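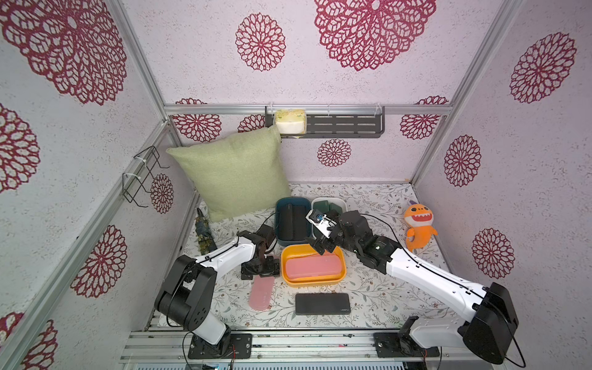 The Sustcombe cell with both arms over the mat, right gripper above the tray.

Clelter Lids and Bins, release 2

Read the section on torque dropout before you train on this. Release 1 went out without it, and at least one group trained a policy that lets go of the left arm's target when the arm starts to sag.

Release date: January 23, 2026
Recorded at: Sustcombe, one cell, two arms
Maintained by: the Mirkstead manipulation group
Replaces: release 1 (withdrawn)

Summary

The dataset holds 1,153 teleoperated episodes of two arms handling light plastic containers and lids on a patterned mat. The operator drives both arms with a pair of leader arms from outside the cell. Every episode has a fixed view of the workspace, wrist views, joint positions, commanded positions, motor current and gripper opening.

Tasks are short. Pick up a lid and hold it over a bin, move a lid out of the yellow tray, shift a container to a free spot on the mat, hand a lid from one arm to the other. Objects that are not part of the task stay in the cell while recording goes on. The walls and mat are printed on purpose. We wanted backgrounds that a segmentation model can't throw away cheaply.

What went wrong

During the November sessions the left arm's shoulder motor lost torque while the arm was extended. The arm dropped under its own weight until the gripper met the mat or whatever was under it. The controller did not report a fault. It showed the motor as online and kept accepting commands, and when torque came back the arm jumped to the latest commanded position at full speed.

The jump is the part that matters for safety. An operator who sees an arm go limp will reach in to move it, and at that moment it may still have a live target somewhere else. No one was hurt. After the second dropout we stopped recording with the panel open, and after the third we stopped recording altogether until we had a cause.

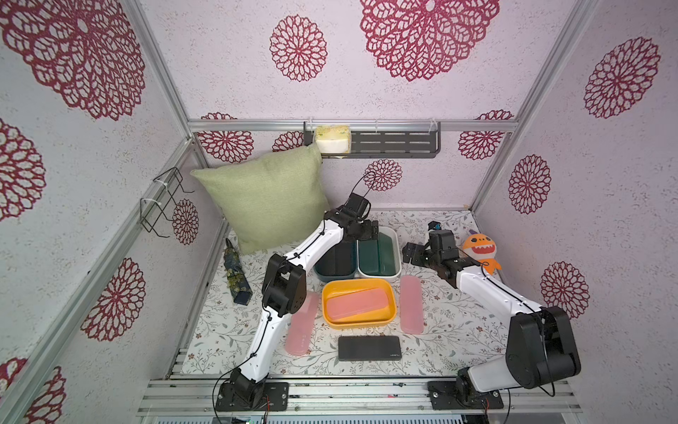 The cause was a crimp on the power lead between the base and the shoulder housing. It held at rest and opened under load when the arm reached forward with the base rotated inward. The lead passed a continuity check on the bench every time, which cost us most of a week. We found it only by pulling gently on the cable with the arm held in the bad pose by a strap.

The missing fault report was a separate problem. The Pruvost bridge, our driver layer between the leader arms and the motors, repeats the last good reading when a motor fails to answer. It does so for up to 300 ms before it raises anything. The dropouts were shorter than that. In the log the joint position goes flat, then steps, and current reads as a constant through the gap.

Which episodes are affected

Seven episodes contain a confirmed dropout. They are in the folder named dropout and are not listed in the default training split. Please leave them out of behavior cloning. They are useful if you work on fault detection, and each one has a text file with the start and end of the gap as we judged it from the fixed view.

The first 660 episodes were recorded with the bad lead in place. We have looked through all of them and found no other visible sag, but very short gaps may remain. They carry the flag lead_old. Episodes recorded after the repair carry lead_new. If you need clean current signals for the left arm, use lead_new only. The right arm was not affected and its signals are fine throughout. 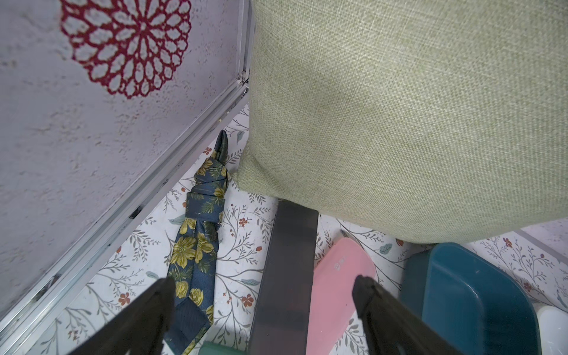
Wrist views were logged by a different process and did not freeze during the gaps. That makes them a handy check. When the left wrist view moves and the left joint log does not, you are looking at a gap. The script check_gap compares the two and prints a list of suspect spans. It also fires on some ordinary motion blur, so look at the video before you drop an episode.

What we changed

The lead was replaced and now has strain relief at the shoulder.

The Pruvost bridge no longer repeats old readings. A motor that misses one reply marks the whole arm as stale, and the log has a column named stale for this. In lead_old episodes the column exists but is empty. Do not read empty as false.

After any stale reading the arm holds where it is and ignores the leader arm until the operator presses the pedal twice. Speed is limited for the first stretch of motion after that. It feels slow, and operators have asked for it to be removed - it stays.

The power cutoff must be pressed before anyone reaches past the front rail, including to pick up a dropped lid. An arm that looks dead counts as live.

Known problems that remain 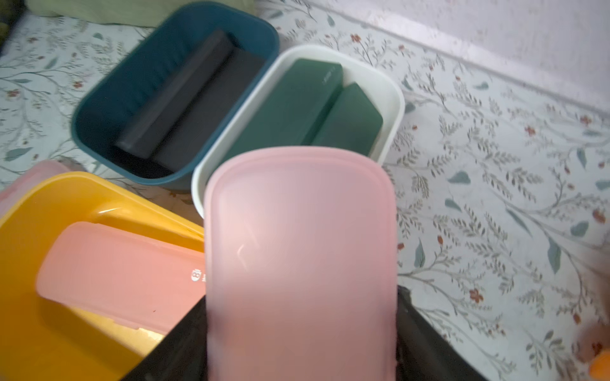 Thin lids can slip in the grip. The gripper opening value is too coarse to tell a lid held at its edge from an empty grip, and the success label was set by the operator by eye. Some labels on lid tasks are wrong. We fixed the ones we were sure of and marked the others label_unsure.

The translucent lids are hard on depth estimates. We tried two off-the-shelf methods and both put the lid surface on whatever was behind it. No depth is included in this release.

Bin positions were not measured. They were nudged by hand between episodes, and by the arms during them. If you need object poses you will have to estimate them from the fixed view.

Clocks on the wrist views and the joint log were synced at the start of each session only. Drift inside a session is small but we have not put a number on it.

Not suitable for

Work on contact force, since the current signal is the only hint of it and is unreliable in lead_old. Any claim about how often this type of arm fails. We had one bad crimp on one arm.

Reporting a problem

Send the episode number and the time in the clip to the dataset mailing list at Mirkstead. If you find a dropout we missed, please include the output of check_gap. Confirmed cases get moved to the dropout folder in the next release, and episode numbers will stay the same.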